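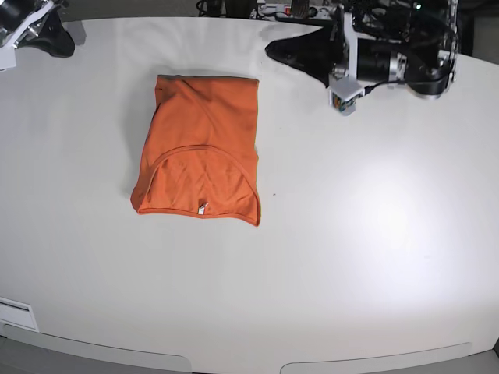

Mirjam Timmermans wants to know how to fold a T-shirt so that the neckline keeps its shape and the bundle stays rectangular in a drawer.

Home Topics Laundry Log in
2 min read

Mine flare at the bottom edge and the collar ribbing ends up pulled into an arc. The shirts are plain cotton, stored in a Greton drawer with an inside height of 17 cm. I fold the sleeves in first, then halve the length. Is the order wrong, or the width?

Olow

The order is fine. Check the width. Lay the shirt face down, smooth it from the centre outwards, and fold each side in by the same amount, measured at the shoulder and again at the hem. If the two measurements differ, the bundle flares. Then fold the hem up to just below the collar, and fold once more. Leave the ribbing outside the last fold.

A shirt that has been bunched up needs flattening first. Creases folded in will stay in.

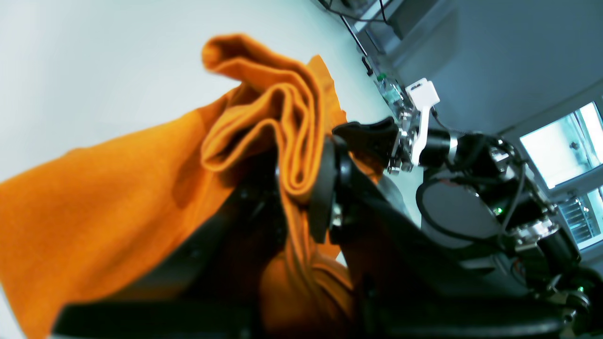

Orange cloth, bunched.

Shaking it out helps. Hold it by both shoulder seams, never by the collar, and give it 2 firm shakes.

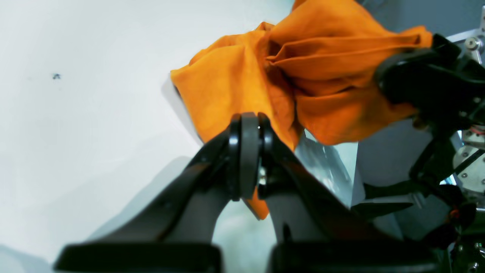
Vumumum disagrees about the shaking: on thin jersey it does very little, and pulling the side seams straight by hand on the table gets a flatter result. Leave the shirt flat for 10 minutes before folding if it has come off a radiator.

Bakker

I just roll mine. Fits more in the drawer.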